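Subject: Re: [clothes-swap] Sorting the small stuff, and what to do about boxes
From: Jade Lapointe
To: Estgate clothes swap list

Hello all,

Oh, I'm so glad Sun-ja brought this up, as I've been itching to talk about boxes since August! 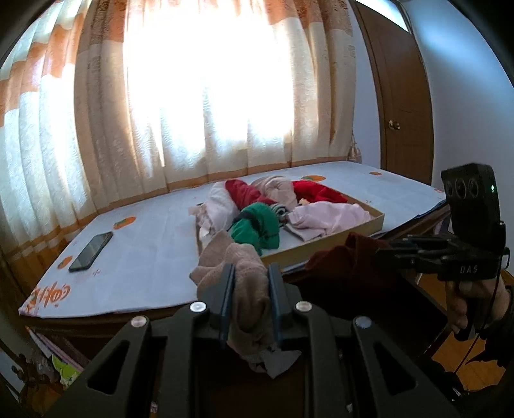 I've quoted her message below, with my answers tucked in between. Sorry it's long. I did try to be brief and then I got on to rolling.

Sun-ja Koo wrote:
> I've got the bags from the Conmont collection in my hall and I've
> made a start on the tops and T-shirts. My trouble is that if I fold
> everything flat and pile it up, people pull one out from the bottom
> and the whole lot goes over. Last time I refolded the same green
> top all afternoon. Has anyone found a better way?

Yes! Stop piling. A shallow box is a wonderful thing. You get one layer, maybe a layer and a half, and people can see every colour from where they're standing. Nothing is hiding at the bottom, so there's no digging. I switched over after the Stisville swap and it was a completely different day. People wandered up, saw a red they liked, picked it out and wandered off happy, and the rest stayed more or less where I'd put it.

A low front matters more than I expected. The deep crates we used to borrow were fine for coats, but with thin tops you had to lean right in and feel about. Now I keep the deep ones for shoes and jeans.

> Do you fold or roll? Chae-won rolls hers but I find they come
> undone.

Both, depending on the cloth. T-shirt cotton rolls beautifully. Lay it face down, sleeves in, fold it in half lengthways and roll up from the bottom hem towards the neck, so the thick bit ends up on the outside and holds it. I think Chae-won starts from the neck (tell me if I'm wrong, Chae-won!) and that could be why hers spring open.

Anything slippery I fold flat and lay on top, nice and loose. Jumpers I fold in three and leave alone. Stripes and patterns I try to dot about between the plain ones, because a box of solid colours with one stripy thing in it just looks so cheerful. I know that isn't a proper system, but I do enjoy it.

> And should I be sorting by size or by colour? Yu-na says size, but
> my table isn't big enough for one box per size.

Yu-na is right for the children's things, where parents come in knowing they want age four and nothing else. For adult tops I'd mix sizes and pin a slip of paper to the neckline. We had 17 slips come off at the last one, all of them stuck on with tape, so please use the little safety pins. Da-eun has a tin with hundreds in it and will hand them out if you ask.

If you've only got the one table, push it up near a window if you can. Daylight is so much kinder to colours than the strip lights in the Ki hall, and you'll spot marks and bobbles while you're sorting. Creams and beiges are the worst for this. I've put out "perfectly clean" beige tops under the hall lights and had them handed straight back to me, blushing all the while. If the sun is very strong, draw the curtain across, particularly if the box will be sitting there for a few days. Dark reds fade faster than you'd think.

> Last question, how full is too full? I have 25 tops left and two
> boxes.

I'd put twelve or so in each and keep the last one back to wear yourself, you've earned it! Seriously though, if you can't lift one piece out without bringing its neighbour along, take a couple out. You can top up from a bag under the table as things go, and it gives latecomers something new to look at. I always hold a few bright ones back for after lunch.

A few other bits while I'm here:

Da-eun has added up the tally sheets and we've now passed on 2,040 pieces between us. Isn't that marvellous? She'd like the sheets for the Conmont bags as soon as they're sorted, and pencil is fine.

We are 3 boxes short for the next swap. They need to be low-sided, and card or plastic will do. If your greengrocer has the flat trays that fruit comes in, line one with a bit of plain paper and it's ideal.

Odd items with no obvious home (belts, scarves, single gloves that someone swears has a partner) can come to me. I've a drawer going.

And please don't iron anything specially. It creases again in the box within minutes. A good shake and a smooth-down with your hand does the job.

Sun-ja, I'm free most evenings from half past six if you'd like company with those bags. I'll bring biscuits, and I can show you the rolling, which takes ten seconds in person and apparently four paragraphs in an email.

All the best,
Jade

--
Estgate clothes swap list
To stop getting these messages, reply with "leave" in the subject line.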